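Teaching > Applied Automation > Handouts > Week 5

Print this page | E-mail this page

Week 5: The false grasp fault
Notes by Ditte Blöndal, revised in May

These notes cover the Sturham table-clearing exercise, which is run entirely in simulation. Read them before the lab. You will need the log from your own group's run as well.

1. What the controller believed

The Sturham controller keeps one flag for the gripper, called HOLDING. In the version we used, the flag was set when the close command had been sent and the timer had run out. Finger position was logged but never checked. A gripper could therefore stand wide open with nothing between its fingers and still be marked as holding. The only coloured object in the wrist view, a small square tile with a picture on it, is outside the left finger.

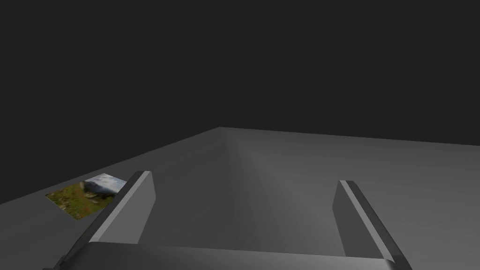
2. The task

The robot works at the long wooden table in the attic room. It has two arms and both share the table, so a wrong flag on one arm affects the plan for the other. The near end has the white bowl, with the teapot, bread, cake and cucumber further along and the toaster towards the far end. Note how close the right arm comes to the far side of the table. The planner treats a held object as part of the arm and stops checking it for collisions.

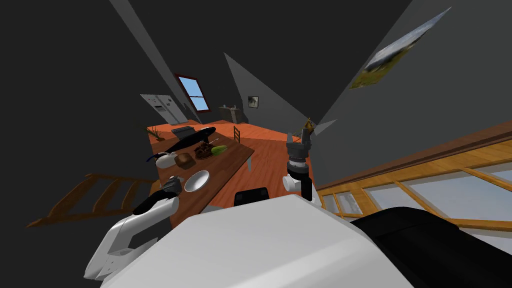
3. The run that failed

The run was set for 300 steps and was halted by Kaj Eskildsen at step 243. HOLDING was on for the bowl. The wrist view showed the bowl steeply tilted, with the left fingertip at the rim and a clear gap between the bowl and the right finger. Contact on one side is not a grasp.
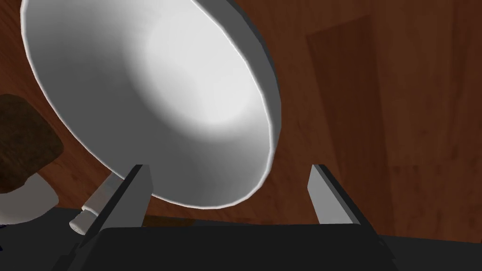
Tâm Sầm's first suggestion was to make the timer longer. We tried it and the fault came back on the second run. The change we kept has 2 conditions: both fingers must report contact, and the finger gap must match the expected width of the object. If either one fails, the arm stops and the flag is cleared.

On a real arm the same fault could drop a load near a person. Do not reset and carry on after a false grasp. Save the log first, then tell Hanne Vestergaard.

For the lab: find the first step in your log where the flag and the finger gap disagree. Write down what the other arm was doing at that step.

Related items
Week 4: Stop categories and who may reset
Week 6: Shared workspaces with two arms
Reading the Sturham log file
Lab rota and room changes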